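### 3.2 Container transparency and content recognition

Storage containers for small goods differ in how much of their contents they reveal. In household use the contents are often identified through the wall, and the label, where one exists, is consulted second. We therefore grouped the containers by wall type before any handling trials were run. Clear tinted walls formed one group, translucent colorless walls a second, and opaque white walls a third. Lids were recorded separately, as pale caps recur in all three groups and carry little information by themselves.

Tint has a double effect. It separates one container from its neighbors at a distance, but it also shifts the apparent color of whatever is inside. Red contents in a blue vial keep a strong contrast with the wall, while reddish contents in a pink vial tend to merge with it (Figure 2). Participants in the Skolbridge sessions sorted 104 filled containers by content and were allowed to lift but not open them. Errors in the tinted group were concentrated in pairs where wall and contents had similar hues.

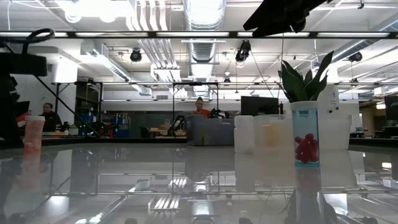

**Figure 2.** Tinted vials and whitish or translucent containers on a glossy light gray tabletop. The blue vial holds red, capsule-like pieces.

Norbert Tóth objected, in written comments on the first draft, that hue was the wrong variable to isolate, and that fill level would account for most of the same errors: a vial filled to less than half is read from its upper, empty part, where only the wall color is available. We reanalyzed the 861 recorded judgments with fill level as a covariate. The effect of hue similarity became smaller but remained. Fill level had its own effect in the translucent group, where blurring by the wall already reduces the contents to a patch of color.

Surface finish was not controlled in the March sessions. A polished top doubles the outline of each container and can place the reflection of one next to the base of another. Six participants remarked on this without being asked. Matte mats were used in the later Clostell sessions, and the two sets are reported separately in Section 4.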